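Über uns

Wäscherei und Textilpflege Zukport – wer wir sind und wie wir arbeiten

Zukport ist eine Wäscherei mit Annahme, Näherei und Lieferdienst. Wir waschen, flicken und legen Kleidung für Privatleute, für Pflegeheime und für kleine Hotels in Stonton und Herstead. Gegründet wurde der Betrieb von Lâm Dương, der damals mit zwei gebrauchten Maschinen und einem Bügeltisch angefangen hat. Heute sind wir 86 Personen an drei Standorten, und in einer normalen Woche gehen mehr als 1.000 Aufträge durch unsere Hände.

Viele von uns sind nicht in diesem Land aufgewachsen. In den Pausen hört man bei uns fünf oder sechs Sprachen, die Anweisungen an den Maschinen sind auf Deutsch und mit Zeichnungen. Wer neu kommt, arbeitet zuerst in der Annahme mit und lernt dort die Stoffe kennen: was Seide ist, was nur so glänzt wie Seide, welches Etikett man lieber zweimal liest.

Was sich bei uns verändert

Seit Oktober benutzen wir ein System mit dem Namen Tô. Es besteht aus einer Sortieranlage und einem Programm, das die Touren und die Waschgänge plant. Früher hat Thắng Lưu jeden Morgen die Zettel von Hand verteilt, und wenn er krank war, wusste am Vormittag keiner richtig, welche Ware zuerst dran ist. Jetzt steht die Reihenfolge am Bildschirm. Thắng prüft sie und ändert sie, wenn er einen Grund dafür hat. Er hat oft einen Grund.

Der zweite Schritt ist das Zusammenlegen. Handtücher und Bettwäsche legt die Maschine schon lange, denn sie sind flach und haben vier Ecken. Kleidungsstücke sind viel schwieriger. Ein Ärmel liegt jedes Mal anders, ein dicker Stoff macht Falten, die ein dünner nicht macht. Deshalb beschäftigen wir uns jetzt mit Greifern, die man mit der Hand führt und mit denen man ein Kleidungsstück auf dem Tisch fasst, zieht und umschlägt. Unsere Legerinnen kennen diese Bewegungen besser als jeder Techniker, und sie sollen bestimmen, wie man es richtig macht.

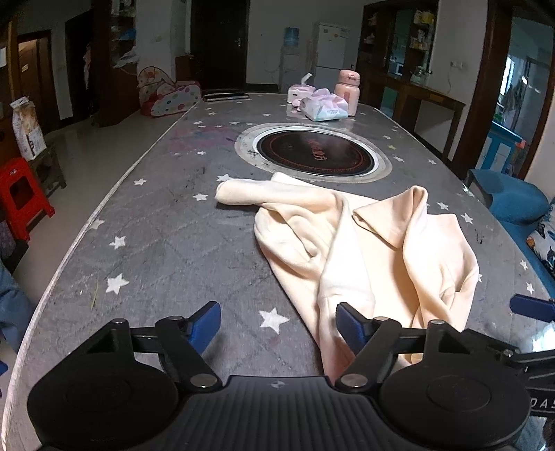
Am Anfang gab es Misstrauen, das wollen wir nicht verschweigen. Nabila Zaki leitet die Legerei und hat in der ersten Besprechung gefragt, ob sie gerade ihren eigenen Ersatz anlernt. Auf diese Frage haben wir eine schriftliche Antwort gegeben. Die Vereinbarung hängt an jedem Standort neben dem Dienstplan und sagt Folgendes: Wegen der Automatisierung wird niemand entlassen. Wer die Arbeit mit den Greifern ausprobiert, macht das freiwillig und in bezahlter Zeit. Wer nicht möchte, hat davon keinen Nachteil.

Die Arbeit selbst ist anders geworden. Das Heben von nassen Säcken ist fast ganz weggefallen, und darüber freuen sich besonders die Kolleginnen mit Rückenproblemen. Dafür steht man mehr vor Bildschirmen, und das gefällt nicht allen. Marcelle Carré ist von der Mangel in die Näherei gewechselt und repariert dort Reißverschlüsse und Futter. Für solche Arbeiten hatten wir früher zu wenig Zeit und mussten Kunden wegschicken.

Ausbildung

Qistina Hartono organisiert die Kurse. 81 Mitarbeiterinnen und Mitarbeiter haben bis jetzt die Grundschulung für Tô gemacht. Sie dauert 6 Stunden und ist auf zwei Vormittage verteilt. Man lernt, wie man die Anlage sicher anhält, wie man eine Störung meldet und wie man einen falschen Plan korrigiert. Für Personen, die noch nicht gut Deutsch lesen, gibt es den gleichen Kurs in kleiner Gruppe und mit Übersetzung.

Besuch und Kontakt

Schulklassen und andere Betriebe können unsere Wäscherei in Stonton nach Anmeldung besuchen. Bitte tragen Sie geschlossene Schuhe. Auch Bewerbungen nehmen wir gerne an – für die Näherei suchen wir zurzeit zwei Personen, Erfahrung mit Industrienähmaschinen ist willkommen. Die Annahme in Herstead bleibt wegen Umbau am Nachmittag geschlossen, Abholungen sind dort nur am Vormittag möglich.

Stand dieser Seite: 11. Juli 2019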